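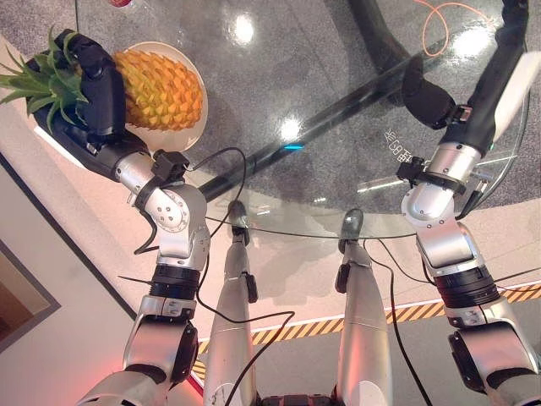 A humanoid robot holding a pineapple by its crown during a hand comparison trial, seen from the robot's head camera.

Humanoid hand comparison is the practice of testing two or more robotic hands on the same robot, with the same objects and the same controller, in order to judge which is better suited to a given kind of work. It is a branch of gripper evaluation and is used by research laboratories, hand manufacturers and companies that plan to buy complete robots.

Background
Early tests of robotic hands were mostly carried out on a bench, with the hand bolted to a fixed stand. Bench tests give clean readings of grip force and finger speed, but they leave out the effects of the arm, the wrist mount and the cables. A hand that performs well on a stand may be too heavy for a light arm, or its cable may limit how far the wrist can turn. Testing on a full robot brings these effects into the result.

Method
In a typical trial the robot faces a table on which one object has been placed. The hand must take hold of the object, lift it clear of the surface, hold it for a set time and put it back. The Mirkham protocol, one of the more detailed procedures in use, calls for 18 objects and a total of 200 attempts per hand. An attempt is marked as a success, a partial grasp or a failure. Slips during the hold are recorded separately.

Hands are attached through a clamp at the wrist so that they can be changed without taking the arm apart. Cable slack is checked at both ends of the wrist's range before the first attempt. Where a robot has two arms, one may be kept out of the task while the other is tested.

Test objects
Food items are common in these tests because they vary in shape, weight and surface. The pineapple is regarded as a difficult object. Its body is wide and rough, and a small hand may not reach far enough around it. The crown offers a narrower place to hold, but the leaves bend under load and the weight of the fruit hangs to one side. Scoring sheets therefore list crown grasps and body grasps as separate entries. Objects are often presented on a plate, which raises the further question of whether the fingers can close without pushing the plate.

Table surface
Wood, plastic and glass tops are all used. Glass is the hardest for camera systems. Overhead lights produce bright spots on it, and the floor and table base show through. Depth cameras may return gaps or false readings in these areas. The Bremlow series repeated 21 grasps on glass and on a matte surface and reported more failed approaches on glass with both hands tested.

Controllers
Results depend on the controller as well as the hand. The Stundero controller, often used in comparisons, runs in 2 modes: direct control by a human operator and playback of a stored motion. Results from the two modes are not normally combined.

Limitations
Scores from different laboratories are hard to compare, as lighting, table height and object ripeness are seldom the same. The Deschamps review, dated 31 March 2021, recommended that reports state the weight of each food item on the day of testing. Wear is also poorly covered, and few published trials run long enough to show changes in the finger joints.

See also
Gripper evaluation
Head-mounted camera
Wrist mount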